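# Robot club, week two of the hand problem

7 Mar 2026

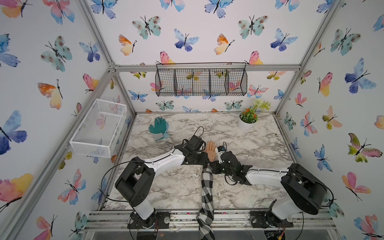

I got home from club at a ridiculous hour and I'm still too wound up to sleep, so you get a blog post. I've been telling you all since September that the two-arm project was going to get good, and it has gotten good!

Quick catch-up for anyone who skipped the last few entries. Our club is called Trurken (long story, it started as a typo on a sign-up sheet and we kept it). We split into little teams in the fall and each team got to pick a job for a pair of arms. Gukis, the team across the hall, went with sorting. We picked hands. The task is written on our whiteboard as "help a hand," and under that is a long list of things that might mean, most of them crossed out by now. What survived is anything where the arms have to come in close to a hand that isn't going to move out of the way for them. The mannequin hand is the most patient member of our team.

What I love about it is how fast it shows you what you don't understand. I had coded up arms before, in simulation mostly, and in simulation everything is where you said it was. Put two real arms on one bench and suddenly they share a space, and each one is an obstacle for the other. My first plan back in the fall was to write the left arm's motion, write the right arm's motion, and run them together. You can guess how that went (loud clunk, everybody turned around, I pretended to be reading something). These days we plan the meeting point first and work backward from it to each base. It's slower to set up and so much nicer to run.

The other thing is approach angle. Fingers stick up! Obvious, sure, but if you drop straight down next to a hand you've got all those fingertips to clear, and if you slide in low from the side you get a lovely open path almost the whole way. Mitiku Weldu, who is a year ahead of me and much calmer, had me do it with my own arm on the bench, elbow down, pretending my thumb and finger were the gripper. I felt silly for a minute and then I went and changed every waypoint I had.

Then there's pressing. Touching something gently with a position-controlled arm is weird, because the arm only knows where it wants to be. Tell it to stop a hair too early and you've touched nothing. A hair too late and it leans. We spent most of this session nudging the final waypoint by tiny amounts, rerunning, writing the number in the log, and nudging again. I know that sounds boring. I had the best time. When you've got a small thing held in the gripper the contact point isn't the gripper anymore, it's the end of whatever you're holding, and if it's gripped a little crooked then all your careful numbers are a little crooked too. So now I check the grip before every run, and I've made a note in the log template so the next person does it too.

I should say something about the workcell, which I am very fond of. It's all butterflies! Marble-look surface, butterfly walls, baskets hanging on the walls, a glove and a plant sitting toward the back. My sister saw it over a video call and asked if I'd joined a tea room. I think it's the prettiest bench in the building and I'll fight the Gukis people on that.

Stuff I want to fix before the next session:

- Cable slack on both arms. Every time I move a shoulder through its full range I catch myself watching the loop and not the gripper.
- Tidy the front rail. There's loose wiring along it and I keep meaning to bring a bag of ties from home.
- The checkered cloth. We need to decide where it starts each run and stick to it.
- Log headings. Half of us write "left" meaning the left arm and the other half mean the left side of the hand, and I lost a good part of an evening to that.

We've also signed up for the Homamo showcase, two arms, two minutes per team, and I'm already nervous. Mitiku wants a short demo we can repeat all day. I want something fancier. We'll probably end up doing his, and I'll sneak in a little wave at the end if he isn't looking.

If any of you have worked on two-arm timing, please leave a comment, especially if you've found a decent way to make one arm wait for the other without hard-coding a pause. The Yazdani notes everyone in club passes around have a section on it, but it stops right where I got interested. I've got Tuesday free and I'm planning to spend all of it on this.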